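17 May, evening
Reading time: 2 min

Second long session on the club's gear task. We are calling the build Maltus, after losing the vote for Broker. I took the gripper and the others did the code.

The job is to pick up a spur gear and bring it to the steel plate with the big hole in it. We got a grip on one and held it just under the hole, teeth up. I wrote down 44 as the closing force and left it there.

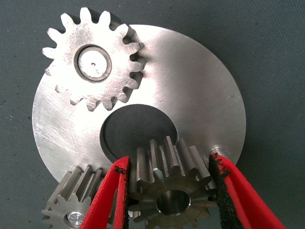
Gear in the red fingers, by the plate.

After tea we went on to the bevel gears. They are harder because the sides slope and the fingers want to slide up. I slowed the descent to 30 and moved the grasp point lower. One arm does the holding for now. I would like to use both before the Mosville meet in July, but the code for that is only half written.

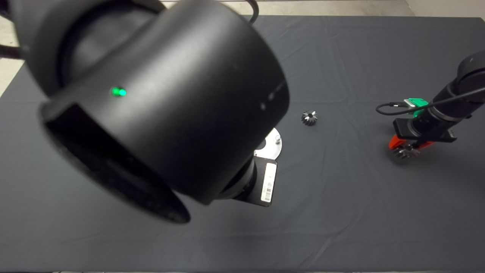
Adugna wrote back that slowing everything down will cost us points at Mosville, and that we should fix the approach angle first and leave the speed alone. Fair enough. I'll try the angle next time and keep my old settings in the notebook.

Also looked at the white disc with the toothed cut-out. The pads are getting ragged at the tips and I have put new ones on the list.
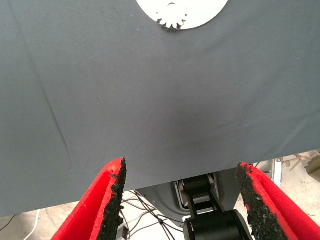 Fingers open, disc at the back.

Home late. Must charge the laptop.

Recent entries
Page 76 of the rule book
New pads or old pads
Maltus, day 2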